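Call for Participants: Household Humidity and Solid-Wood Furniture Survey, Plamilthorpe

The Reser Group is recruiting households for a survey of indoor humidity and its effect on solid-wood furniture. The survey runs for nine weeks, starting in July. An earlier round enrolled 213 households, nearly all of them in detached houses with central air. The new round has 259 places, and applications from apartments, older row houses and homes without air conditioning are particularly welcome.

Who can apply

Applicants must be 18 or over, live at an address in Plamilthorpe, and expect to remain there for the full survey period. The home must contain at least one solid-wood table, desk or countertop in daily use. Veneered particleboard does not qualify. Pieces refinished within the past year do not qualify either. One application per household.

What is involved

Each household receives two Ustix data loggers by mail. One is placed in the same room as the chosen piece of furniture, at table height, away from direct sun, vents and cooking steam. The second goes in a bedroom. The loggers record temperature and relative humidity and need no attention apart from a battery check in week five.

Once a week, participants measure the width of the piece at two marked points with the steel tape supplied and enter the readings on a paper or online form. Measurements should be taken before 10 a.m. and at the same time each week. Allow 15 minutes. Missed weeks should be left blank — please do not estimate.

Normal use of the furniture and of heating, fans or dehumidifiers should continue. Participants are asked not to oil, wax or sand the piece until the final reading has been sent in.

Payment and data

Households that return at least eight weekly forms and both loggers receive a $60 payment. Return postage is prepaid. Addresses are stored separately from readings and deleted after payment. The Baranauskienė method will be used to correct the width readings for temperature.

How to apply

Request form 493 from Ximena Echeverría, survey coordinator, at the address below. 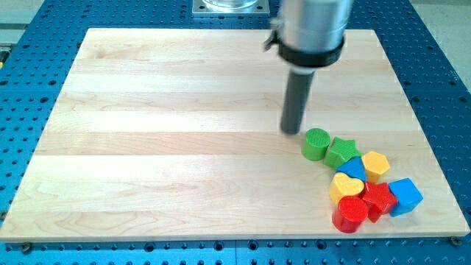

Form 493 includes a short section on how the piece was made, and this decides which measurement points are assigned. Applicants should state whether the top is a single plank or is glued up from several strips. On a board like the one shown, with long strips side by side, both points are measured across the strips. Slight differences in color from strip to strip and a few faint knots are acceptable and need only be noted. Open joints should be reported separately, with the length of each gap.

Last updated: July
Contact: Ximena Echeverría, Reser Group, Plamilthorpe | © Reser Group | Back to top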